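4.2 Small-part handling with the Drasier kit

The Drasier kit is sold as a pair of hand-held grippers with a camera on each, a charging dock and a license for the recording software. We bought two kits at list price from the distributor in Plindville and had no contact with the maker during the trial. The product sheet states a service life of 3,000 closing cycles per finger pair and a recording limit of 400 episodes per storage card. Neither figure was tested here.

The small-part set was chosen to stress the fingertips. It is made up of items that an electronics repair bench would keep in bins, among them miniature bulbs and glass fuses. All of them roll, and several are narrower than the fingertip that has to hold them. Operators were told to approach with the fingers fully open and to close only when the part lay between the tips in the camera view.

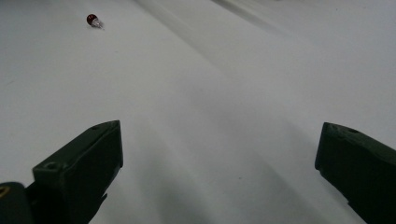
One operator objected that the open approach costs time on parts this small, and that a half-closed start would be easier on the wrist over a full session. Another, Wanigasekara, wrote in the session log: "I lose sight of the part when I start half closed. Leave it as it is." The instruction was kept for all sessions reported in this section.

Each operator completed 8 sessions. Over 500 episodes were recorded in total, and those in which the part left the table were kept in the set and labeled as drops. Finger pads were not replaced between sessions. The maker offers a softer pad as an extra, listed under the Tistitz accessory line, but it reached us too late to be included and will be covered in the October supplement.

Grip width is reported by the software in steps that are coarse compared with the diameter of a bulb. A closed reading was therefore not accepted as proof of a grasp, and each episode was checked by eye against the video (Figure 3). The check added to the labeling time but needed no extra equipment.
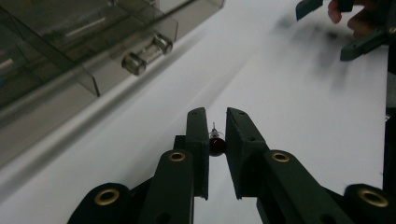 Figure 3. Miniature bulb held between the fingertips, gripper camera view.

Two faults in the kit affected this part of the trial. The trigger return spring on one unit became slow, and the unit was exchanged under warranty. The software also dropped the end marker from episodes stopped within a second of closing, so these had to be trimmed by hand.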